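Chapter 4
Sorting: What Goes With What

Before you read

Find the drawer in your home that holds batteries, tape, a takeout menu and at least one key that fits no lock. Write down what is in it. Keep the list; you will need it in Section 4.3, where it will be used against you.

Key terms: category, sorting rule, leftover, bin, false friend, re-sort

In Chapter 3 we got everything out of the closet and onto the floor. Many readers will have stopped there, and the floor of the author's own study suggests that the temptation doesn't fade with practice. This chapter covers the next stage, in which the heap becomes several smaller heaps that somebody is willing to defend.

Sorting looks like a job for the hands. Most of it happens earlier, when you decide which differences count. A shirt is blue, cotton, a medium, missing a button and a gift from an aunt. Any one of those facts could send it to a different pile. Pick "blue" and you will have a handsome closet in which you can't find a clean shirt for work. Pick "missing a button" and you will have a mending pile, which in most households is a polite word for storage.

A sorting rule is the fact you have agreed to care about for the next hour. It has to be short enough to remember while holding something heavy. The Grondska Toy Library used to sort its building bricks by a rule that ran to a page and a half and included the phrase "unless decorative." New helpers were handed the page at the door. By March the bricks were in 20 tubs, and the largest tub was labeled OTHER. When the tubs were finally emptied out, the library found it owned 2,192 bricks, of which 477 had been living in OTHER. The staff had built a very careful system for not sorting nearly a quarter of their bricks.

The page and a half was retired. The new rule was one word long: color. It has faults, and we will get to them, but a tired person can follow it at closing time.

4.1 Rule first, bins second

The usual order of events is to buy the bins. Stores encourage this, and bins are pleasant to buy. They stack, they have lids, and for one evening they make you feel like a person with a label maker. Then you get home and discover that you own eight containers in a size that suits nothing you have.

Do it the other way. Choose the rule, make the piles, and look at how big each pile turns out to be. Large piles get large bins. A pile of three things doesn't need a bin at all; it needs a corner of somebody else's bin, or a frank talk about whether you want it.

Two further points on bins:

Open tops beat lids for anything that gets used every day. A lid is a small tax, and people avoid taxes.

Put the bins along the back of the table and work in front of them. Anything that stands between you and the heap will be knocked into the heap.

4.2 The leftover

Every rule makes leftovers. Sort by color and sooner or later you will be holding a brick that has no color group to join. Sort by size and you will meet the one that is the right length and the wrong height. Beginners take this as a sign that the rule has failed, and add a clause. Then they add another, and they are on their way to a page and a half.

Leave the leftover on the table until the rest is done. It is surprising how often it finds company. If it doesn't, you have learned something about your collection, namely that it contains one odd thing, which is hardly a scandal.

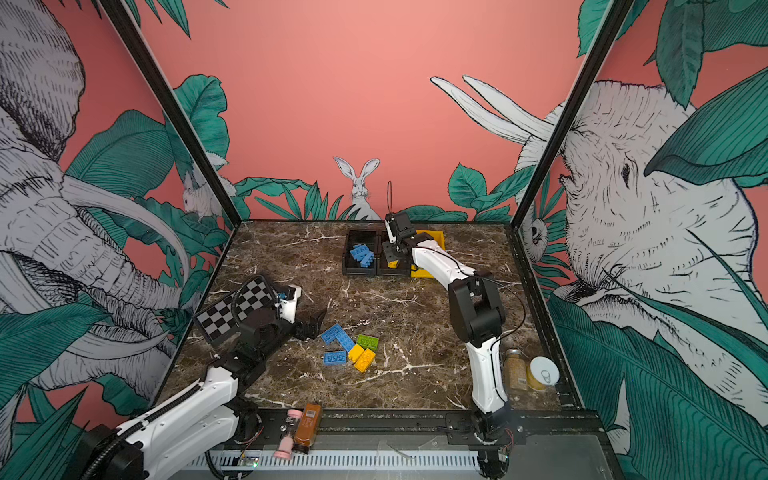 M. RAUDSEPP

A small sort by color is a good place to practice, and six bricks are plenty. The blues are easy, with a pile of blue in the left bin to tell you where they go. The two yellow ones on the table have a yellow brick in the right bin for a neighbor. The green one is your leftover. You could give it the yellow tray at the back, on the grounds that a tray is a bin with less ambition, but notice what happens if you do: you now own a yellow tray for green things, and somebody will put a yellow brick in it before the week is out. We call this kind of container a false friend. The kitchen canister marked FLOUR that holds rice is the best-known case.

Notice too how little the bins have to say for themselves. Both are black. What tells you the rule is the first few things in them, so those first few had better be right. Drop one red brick in with the blue by mistake and the next person will politely add a second.

Try it yourself

1. Take a small handful of mixed bricks, buttons or dried beans. Sort them by color into two open boxes. Write down what you did with the ones that fit neither.

2. Tip everything out and sort the same handful by size. Which objects were leftovers both times? Be kind to them.

3. A reader has 130 buttons and sorts them by color into 20 jars. What is the average number of buttons in a jar? Would you want to dust that shelf?

4. Ask someone else to put one more object away without telling them your rule. Don't point. Don't cough.

Section 4.3 returns to the drawer. Please have your list ready, including the key.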